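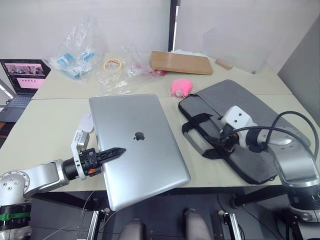
Returning equipment at the end of a fixed-term contract
Posted in Clorholm Residents and Workers Help, Employment section

Keabetswe Nel
I should be grateful for guidance on the return of equipment to a former employer. My contract with a firm in Virklow ended in July, and I continue to hold a silver Apple laptop, which sits closed on a white table until the matter is settled. The firm has asked that I send it back by post at my own expense, and states that the sum of 400 pounds will be held back from my final pay until it arrives. My contract says only that company property must be returned "promptly". It does not mention postage, nor does it mention any deduction. The office is now closed to visitors, so I am unable to hand the laptop in. I would also like to know whether I should erase my personal files before it is sent. I have written to the firm 2 times and have received the same standard reply on each occasion.

Poonam Chaudhary
The two matters should be dealt with separately.

On pay: an employer may not generally make a deduction from wages unless the law requires it, the contract allows it, or the worker has agreed to it in writing beforehand. You should read the whole contract, together with any staff handbook and any form you signed when the laptop was issued, as the relevant wording is often found there. If there is no such wording, write to the payroll department, state that you do not agree to the deduction, and ask which clause is relied upon. Keep a copy. If the reply is unsatisfactory, please contact an employment advice service without delay, as strict time limits apply to claims for unpaid wages.

On the return: offer in writing to make the laptop available for collection at a reasonable time, and give a choice of 3 dates. Should you agree to post it, use an insured and tracked service, note the serial number and retain the receipt.

Personal files may be copied to your own storage if the firm's policy permits this. Work files should not be copied or removed. Do not reset the machine without written consent. You should, however, sign out of any personal account, as a device that remains linked to one may be difficult for the firm to reissue.

Geum
Agree with the above. My former employer sent a courier once I asked, and the whole thing took 13 days. Remember to include the charger, as mine was queried afterwards.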